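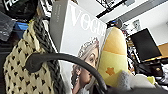
Web Content Editor, part-time, for a growing WordPress team

Vitico builds and looks after websites for small shops, clinics and family businesses, and we are looking for a friendly, patient person to help us keep all those pages in good shape. We currently host 268 client sites, and more than 43 of them are due to move to our new block theme, Zerkov, before the end of October. That is a lot of old posts, broken links and forgotten contact forms, and we could really use another pair of hands!

You would work most closely with Ilaria Messina, our content lead, and with Gerardo Tedesco, who wrote most of Zerkov and is happy to answer questions about it (even the same question twice).
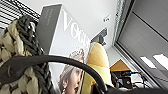 Braided texture in charcoal and cream, with a Vogue item behind it.

What you would be doing

Moving posts and pages into the new theme and checking that they read well on a phone
Writing clear alt text and page titles
Updating plugins on our test sites and telling us when something looks off
Talking with clients by email, and now and then on a call 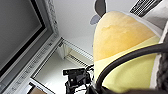

What we hope you bring

A year or two of working in WordPress, paid or not. You should be at ease with menus, media settings and the block editor. A little CSS is welcome – we can teach you the rest. Good plain written English matters a great deal to us. 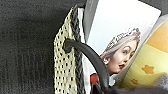 Applying is simple, and we have tried to keep it short. Write to Mariama Wumbei through the contact form on our site, tell us a bit about yourself, and add links to two or three pages you have worked on. Please also send one sample product blurb of 80 words or less, on anything you like; a cream strap with small black dots against dark gray fabric would do nicely as a subject. Put "Content Editor" in the subject line so your note reaches the right inbox. The last day to apply is April 13, 2026, and Mariama will write back to everyone.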